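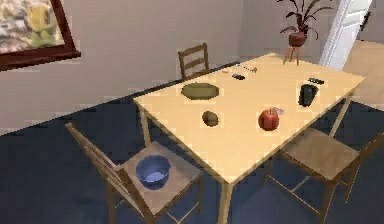
Dining room in the simulator, start state, bowl on the chair.

From: Elif Naz Saraç
To: kirnska-users
Date: 2020-07-19
Subject: Re: [kirnska-users] bowl pick fails only when it's on the chair

Hi Hüsnü, hi everybody,

Hüsnü Güler wrote:
> We run the table clearing task in the Dronorier dining room and it's been
> fine for ages. Then I added starts where the blue bowl sits on a chair seat
> instead of on the table. Now the planner says "path clear", the arm goes for
> the bowl, and the forearm slams into the edge of the tabletop at full speed.
> No protective stop, no contact warning, nothing in the log until the joint
> limit error. 197 of 700 episodes ended that way. With the bowl on the table
> I get zero. Is this my grasp code or is it the scene? I'd really like to know
> before we move any of this to the real arm at Ondetti.

Please don't move it to the real arm yet! I've been bitten by this same thing, and I'm pretty sure it isn't your grasp code.

I loaded your start state last night (it's the one at the top of this mail) and went through it with the collision shapes switched on. The visual mesh of the table is fine. The collision shape is the trouble. Whoever packed that room swapped the tabletop for a simplified box at some point, and the box is shorter than the top you see on screen. On the long side, where the chair with the bowl is pulled out, the last 60 mm of wood has no collision shape in the planner's copy of the world. The physics side still loads the old full mesh, so you get the worst combination: the planner thinks there's air, the physics knows there's a table, and the arm finds out halfway through the move.

That also explains why you never saw it before. If you're reaching for the apple or the mug you come in from above and go nowhere near the side of the table. A bowl on a chair seat is down low, so the arm has to swing down past the edge, and the shortest path cuts right through the missing strip.

The part that bugs me more is the missing stop. I dug into it and found two things.

First, the contact monitor reads its list of "things to watch" from the planner's world, same as the path check. So one bad shape blinds both of them at once. I always thought of the monitor as my second line of defense and it was just the first line again wearing a different hat. I'd like to see that changed for good, and I've opened a ticket for it.

Second, the default config that ships with the room has the force threshold turned way up. There's a comment in there from April saying it was raised to stop false alarms while somebody tuned the gripper, and I guess it never got put back. Mine is at 10 N now and the arm stops on first touch like it should.

What I'd do in your place, in this order:

Rebuild the tabletop collision shape from the visual mesh. The Coşkun converter does it in one go, just turn off "simplify flat parts" or you'll get the short box right back. (Ask me how I know.)

Check the chairs too while you're in there. The ladder backs came through as solid slabs in my copy, so the planner refuses perfectly good paths between the slats. It's only annoying, not dangerous, but you'll lose episodes to it.

Put the threshold back down and run the chair starts again with the same seeds. Mine went clean after that, but I only ran 60, so please don't take my word for it – run the full set.

Then throw out the old episodes. All of them with a chair start, including the ones that "passed". Some of those may have gone through the strip without the error ever firing, and you don't want a policy learning that the edge of a table is optional.

One question back at you: are you randomizing how far that chair is pulled out? With it pushed further in, the seat goes under the table and the reach gets tight enough that I wouldn't trust it on hardware at any speed. I drop those starts completely, but I'd love to hear if somebody has a nicer way.

And could you send me the joint log from one of the bad runs? Any one will do. I want to see how long the motors kept pushing before the limit error came up. If it's as long as I fear, we need a note about it on the Kirnska download page, and I'd rather write that with your numbers next to mine.

I've put my fixed shape file in the shared folder under rooms/dining, next to the old one. I didn't overwrite anything, so you have to point your config at it yourself.

Cheers,
Elif Naz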